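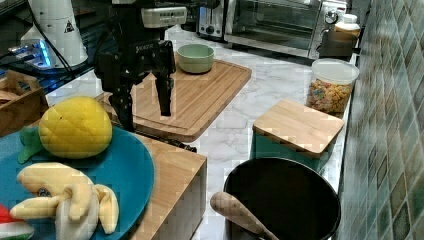

Caderno da oficina, 29 de novembro de 2018

Continuo hoje com o canto da cozinha de brincar. Ontem ficou tarde e deixei as notas pela metade, por isso começo por repetir o que já estava decidido: a tábua grande de bambu fica, a taça verde pequena fica, e as frutas de pelúcia precisam de uma revisão antes de irem para as crianças de Neststead.

Tábua. Medi a largura em dois sítios e dá 32 cm nos dois. Passei a mão por toda a borda e não senti farpas. O sulco em volta é um problema pequeno: guarda migalhas e pó, e o pano não chega bem ao fundo. Experimentei com um pincel seco e ficou melhor. Não pôr óleo por enquanto. Se pomos óleo e depois alguém deita a pelúcia em cima, o tecido fica com mancha, e isto já nos aconteceu em maio com a cenoura (a cenoura não voltou a ter cor de cenoura).

Prato azul. Gosto dele para esta mesa, porque o ananás amarelo vê-se logo. O Yusri Rondonuwu acha que é grande demais para as mãos de uma criança de três anos e eu penso que ele tem razão, mas o prato não é para elas levarem de um lado para outro, é para ficar pousado. Escrevi isto na folha de Navholm para não discutirmos outra vez.

Ananás. O corpo é acolchoado em losangos e as costuras aguentaram bem quando puxei com os dedos. As folhas de feltro preocupam-me mais. Puxei cada uma, devagar, e há uma que cede um pouco na base. Reforçar com linha verde dupla, ponto pequeno, por dentro. Não colar! A cola fica dura e depois pica.

Bananas. O amarelo é muito claro, quase creme, e ao lado do ananás parecem de outra família. A Ulon tem um tecido mais forte, mas a amostra que mandaram larga cor quando se molha. Prefiro as bananas pálidas. O bordado escuro do meio está firme.

Melancia. Verificar a união entre a polpa vermelha e a casca. Ainda não fiz.

Taça verde. É de cerâmica e esta é a minha dúvida principal. Na bancada de mármore, se cai, parte. O Yusri quer trocar por uma de madeira. Eu quero guardar a cerâmica pelo menos para as sessões com adulto à mesa, porque o peso dela ensina a criança a pousar com cuidado. Ficou assim: cerâmica para sessões acompanhadas, madeira para o resto. Falta comprar a de madeira. A Costache tem uma no catálogo, tenho que perguntar o prazo.

Caixa de madeira. A abertura para a mão está bem lixada na parte de cima e menos na parte de baixo. Lixa fina, cinco minutos de trabalho. Quero que no fim da sessão todas as frutas voltem para esta caixa e o prato fique à parte, encostado, nunca no fundo debaixo das outras coisas.

Lavagem. Fiz um ensaio com uma pera antiga da reserva, a 40 graus, dentro de um saco de rede. Saiu bem de cor mas o enchimento juntou-se todo num lado e tive que o desfazer com os dedos durante bastante tempo. Para o ananás não arrisco a máquina, por causa do feltro. Pano húmido, sabão neutro e secar à sombra.

Para fazer:
folha do ananás, linha verde
melancia, costura da casca
lixar a caixa
escrever à Costache sobre a taça
pincel para o sulco da tábua, deixar na gaveta com os panos

Nota do Yusri, escrita à mão na margem e que copio para não se perder: "a linha verde acabou, há só a verde-escura". A escura serve, fica por dentro.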